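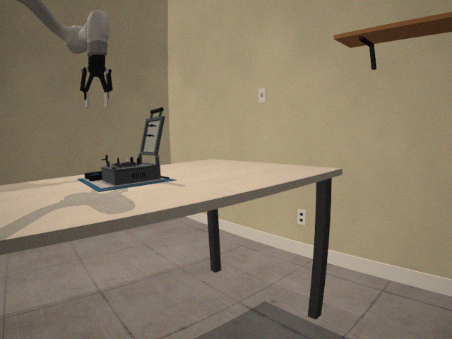

Part 3: Getting your own Truneck server up and running

If you did Part 2 you should have the game patched and the server tool sitting in its own folder. If you put it in the same folder as the game, go back and move it now (I'll wait). I lost a whole evening to that one, because the game's updater cheerfully overwrites anything it finds in there with the same name.

What follows is for a private server you and your friends can hop onto without going through the matchmaking lobby. I run mine on an old desktop under the stairs and it holds up great with a full squad on the Van Hecke map, and that's the heaviest map there is!

1. Open the server folder and run the setup program once. It'll flash up a black window, write a settings file and close again. That's normal.

2. Open the settings file in any plain text editor. Don't use a word processor, please. It swaps the straight quotes for curly ones and then the server won't read a single line.

3. Find the line that says server name and type yours between the quotes. Keep it short – the browser list chops off anything longer than 30 characters.

4. Set a password on the next line. Leave it blank only if you want strangers wandering in.

5. Set the player limit. The tool lets you type in 200, which is hilarious, but mine starts to stutter long before that. Start with eight and work your way up.

6. Save, close the editor, and run the server program (the other one, not setup). Wait for the word READY.

Note: the first start takes ages while it builds the map cache. Mine sat there doing nothing for long enough that I made a sandwich. Every start after that is quick.

CAUTION: don't close the window while it says BUILDING. You'll end up with half a cache, and the only cure I've found is deleting the whole cache folder and starting over.

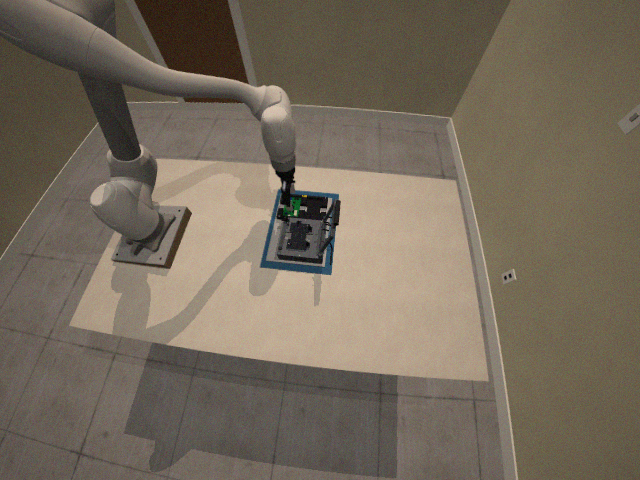 Now for the part everybody dreads, which is letting people in from outside your house.

7. Log in to your router and find the page for port forwarding. Some routers hide it under "gaming" and some under "advanced".

8. Forward port 1742 to the computer running the server. The tool's log prints it as 1,742 with the comma, but leave the comma out or the router will throw a fit. Pick UDP if it asks.

9. Ask a friend to join by address. If they get a "version mismatch" message, one of you has missed the May patch, and it's nearly always them.

Note: if you can join yourself but friends can't, check your firewall before you touch the router again. Nine times in ten it's the firewall.

10. Once everybody's in, type save in the server window. Your map progress gets written to the saves folder. I do it before every match with the Jostulov mod turned on, since that mod crashes if you so much as look at it funny.

About save files: they grow. Mine was up to around 2,000 little files before I noticed, and the start menu took forever to load. You can delete everything but the newest few. Shut the server down first!

CAUTION: if you use the Orkgate launcher, turn off its cloud sync for the saves folder. It'll try to upload while the server is still writing, and then you get two broken copies where you used to have one good one.

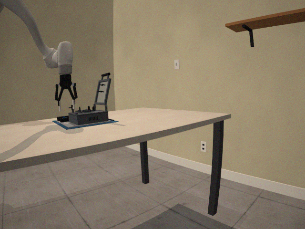

Charoen Meesuk wrote in to say that step 10 can be skipped if you set autosave to yes near the bottom of the settings file, and that it's been running fine that way on a laptop since spring. The catch, according to the same message, is a small hiccup every time it saves, so you may want a longer interval if your group plays ranked rules.

I tried it over a couple of evenings and yep, there's a hiccup. I could live with it in co-op, but in a duel it got me killed twice, so I'm back to typing save by hand. If you want to try it yourself:

11. Stop the server by typing quit (don't just close the window).

12. Change autosave from no to yes, and set the interval on the line under it. The number is in minutes.

13. Start the server again and watch for AUTOSAVE ON right after READY. If it isn't there, you've probably left a space after the yes.

Part 4 covers mods and the map rotation list.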